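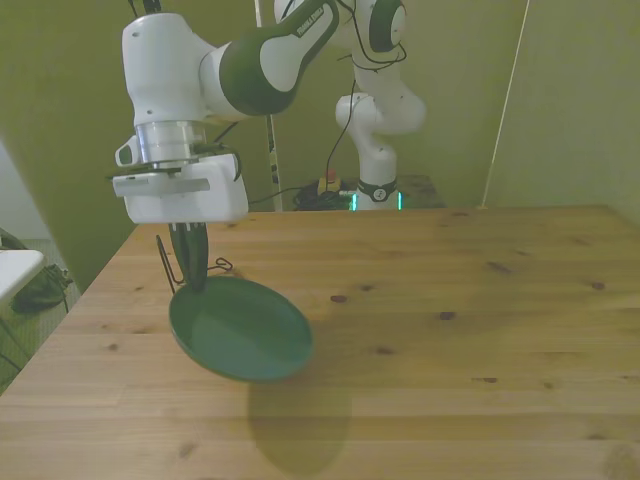

Die Kiefernplatte mit ihren Ästen, dazu einer der dunkelgrünen Teller

Plullodine Forum > Haus und Wohnen > Holz und Möbel

Helle Kieferntischplatte: ölen, wachsen oder Finger weg? Und was machen Teller mit dem Holz?

Poul Lauritsen
10/26/19

Hallo zusammen, ich lese hier schon ewig mit und muss jetzt doch mal selber was fragen. Wir haben uns bei Hernis einen Tisch aus Kiefer geholt, 184 cm lang, und ich bin total verliebt in die Platte! Ganz helles Holz, man sieht die einzelnen Bretter, und überall diese kleinen dunklen Äste. Meine Frau sagt, er sieht aus wie ein Dalmatiner, ich finde das eher ein Kompliment.

Jetzt zum Problem. Der Verkäufer meinte, die Platte sei "werkseitig behandelt", konnte mir aber nicht sagen womit. Im Beipackzettel steht nur etwas von einem feuchten Tuch. Fühlt sich für mich ziemlich roh an, also kein Lack, den man mit dem Fingernagel merken würde. Nach der ersten Woche hatten wir schon zwei helle Ringe drauf, vermutlich von Tellern, die noch nass aus der Spüle kamen. Die Teller sind aus der Serie Dramani, dieses dunkle Grün, und ich habe jetzt natürlich auch Angst, dass die Unterseiten irgendwann Striemen ins weiche Holz ziehen, wenn man sie rüberschiebt statt hochhebt (die Kinder schieben grundsätzlich alles).

Im Schrank steht noch eine Dose Hartöl von Stimard, die vom Küchenregal übrig ist. Kann ich das einfach draufmachen? Wird die Platte dann gelb? Und die Äste: muss man die irgendwie extra behandeln, oder ist das bei so kleinen egal? Ich möchte auf jeden Fall, dass es hell bleibt, sonst hätten wir auch Eiche nehmen können.

Danke euch schon mal, und sorry für den langen Text!

hobelspan_77

Moin Poul, schöner Tisch! Bei Kiefer musst du halt wissen, worauf du dich einlässt. Das Holz ist weich, da kommen Dellen rein, egal ob mit Öl oder ohne. Bei uns steht seit Jahren so ein Ding in der Küche und an der Ecke, wo immer die Hausaufgaben gemacht werden, kannst du das Einmaleins nachlesen. Stört mich inzwischen überhaupt nicht mehr.

Zur Behandlung: Mach erst mal einen Wassertropfentest, und zwar an der Unterseite. Ein Tropfen drauf, vier Minuten warten. Zieht er ein und das Holz wird dunkel, ist da so gut wie nichts drauf und du kannst ölen. Bleibt er als Perle stehen, ist irgendein Lack oder Wachs im Spiel, und dann muss das vorher runter, sonst klebt dir das Öl obendrauf und wird nie richtig fest.

Normales Hartöl macht Kiefer wärmer im Ton, also ja, ein bisschen honigfarben wird das. Wenn du es hell haben willst, nimm eins mit weißen Pigmenten. Das steht dann meistens auch auf der Dose (weiß, natur, extra hell, jeder Hersteller nennt es anders). Nachdunkeln tut Kiefer durch das Licht trotzdem, da würde ich am Anfang nicht wochenlang dieselbe Tischdecke liegen lassen, sonst hast du hinterher die Decke als helles Rechteck auf dem Tisch.

So würde ich vorgehen: mit 120er anschleifen, immer in Richtung der Bretter, dann mit 180er nach. Gut absaugen. Öl dünn mit dem Lappen auftragen, zwanzig Minuten ziehen lassen, den Rest komplett abnehmen. Am nächsten Tag noch mal das Ganze. Und bitte die Lappen danach draußen ausgebreitet trocknen, auf keinen Fall zusammengeknüllt in den Müll, die können sich selbst entzünden!

Die Ringe gehen beim Schleifen ziemlich sicher mit weg, wenn es nur Wasser war.

Mareike_kocht

Untersetzer kaufen und gut ist. Wir haben welche aus Filz, die hab ich direkt unter die Teller gelegt, seitdem ist Ruhe. Öl hab ich auf meinem Tisch nie gehabt, der ist von meiner Oma und lebt auch noch

tischlein.deck

Stimme hobelspan weitgehend zu, aber zu den Ästen wollte ich noch was loswerden. Kleine, dunkle, fest sitzende Äste sind kein Drama. Blöd wird es nur, wenn Harz austritt. Geh mal mit der flachen Hand drüber: Wenn es irgendwo klebt, vor dem Ölen mit etwas Spiritus auf einem Tuch abreiben, gut lüften dabei, und abwarten, ob nach ein paar Tagen was nachkommt. Im Januar, wenn die Heizung voll läuft, hat meine Platte plötzlich an zwei Stellen angefangen zu "schwitzen", das war danach aber auch erledigt.

Und wegen der Teller: Dreh mal einen um und fahr mit dem Finger über den Ring unten. Bei vielen Tellern ist der unglasiert und rau wie Schleifpapier, das macht die Striemen. Ich hab meine einmal kurz mit nassem 400er Papier abgezogen, dauert pro Teller keine Minute. Die Kinder dürfen seitdem schieben!

Die alte Dose Stimard würde ich übrigens vorher aufmachen und reinschauen. Wenn oben eine dicke Haut drauf ist, lieber neu kaufen.

Poul Lauritsen

Ihr seid super, danke! Tropfentest gemacht, zieht sofort ein. Das Öl hat eine Haut, also hole ich morgen ein weiß pigmentiertes und probiere es zuerst an der Unterseite aus.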